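4. Fitting the processor

Board should already be in the chassis by now. If not, back to section 3.

Power off, cord out. Wait 5 minutes. Touch bare metal on the chassis before you pick anything up.

1. Take the heat sink off if one is on there. Screws a little at a time, corner to corner.
2. Press the socket lever down, slide it out, let it swing up slow.
3. Open the retention frame. Don't touch the contacts underneath. Really, don't.
4. Hold the processor by its edges. Match the corner mark to the one on the socket.
5. Set it straight down. No sliding, no pushing.
6. Close the frame, then bring the lever back down. It will feel stiff, thats normal.

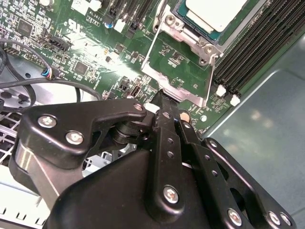 Note: leave the coin-cell battery where it is. Pull it and you lose the clock and all the saved settings.

7. Look over the memory slots next to the socket. Latches open before any memory goes in.
8. Wipe the top of the processor with a dry lint-free cloth. Small dab of paste in the middle.
9. Heat sink on, same corner to corner order. Snug, dont crank it.

CAUTION: Bent contacts are not covered. If the processor won't sit flat, lift it out and start over at step 4.

CAUTION: No magnetic trays near the open socket.

Lost a heat sink screw? Order Groltow spares kit 475, comes with 2 extras. Write to Eetu Kauppinen at the parts desk.

Memory is next, see page 52.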